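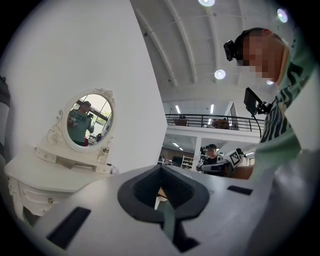
Progress since April

Dear Corinne,

You asked for something you could read over a cup of tea this time, so I've kept the tables out of it and I'll send the spreadsheet on separately. The short version is that we're ahead on collecting demonstrations, behind on the drawers, and a bit over on batteries. The long version follows.

The target for this stage was 50 hours of recorded chores and we have 55, which I'm very pleased about. Most of that is bedroom and dressing table work: opening and closing small drawers, standing bottles upright, putting things back where they came from. Jalen and Noemi have done the lion's share with the hand-held grippers, and they're both much quicker than they were in the spring. After throwing out the bad takes we're left with 644 usable ones. Lejla went through every single one (I owe her a very large lunch).

Can the robot do the chores yet?

Some of them, on a good day! I know this is the bit your board wants, so I'll try to be fair about it.

Picking up a bottle and putting it down on a clear surface is in decent shape. It's slow - you or I would have done it and left the room - but it mostly gets there, and it copes if we shift the bottle a hand's width to one side. Folding a flannel is so-so. It folds, but I wouldn't put the result in a guest bathroom.

Drawers with little round knobs are still a misery. The fingers slide off, or they get hold and pull at a slant so the drawer jams. We've tried 13 different starting positions and the best of them opens the drawer a little over half the time. People do a sort of wiggle when a drawer sticks, without noticing, and we hadn't recorded enough of it. Đức has asked everyone to leave the wiggles in from now on.

Mirrors are the other headache. The model sees a second gripper in the glass and now and then reaches for the wrong bottle, the one that isn't there. We could have covered the mirror up and had nicer numbers for you, but people have mirrors in their bedrooms, so it stays. The newer Flurnell software gets fooled less than the old one did. I'd like another month before I promise anything.

What went wrong

The gripper batteries don't last as long as Stetar told us they would, so we bought spares out of the travel money. I did mention this on the phone. We also lost most of a week to a calibration fault, where everything was being recorded slightly to the left of where it really was, and those takes have all gone in the bin.

The Lullow shop-floor trial has slipped too. They want us restocking shelves after closing, and their insurers have a lot of questions, which Đức is working through.

What's next

More drawers, mainly, and with different handles. Salehi have offered us some old display furniture if we collect it ourselves, so I'll be pricing up a van. After that we start on making a bed, which Noemi thinks we should have left for next year and she may well be right.

The one thing I need from you is a yes or no on moving the leftover travel money across to equipment. An email will do.

Come and see us when you're next passing, the kettle's nearly always on.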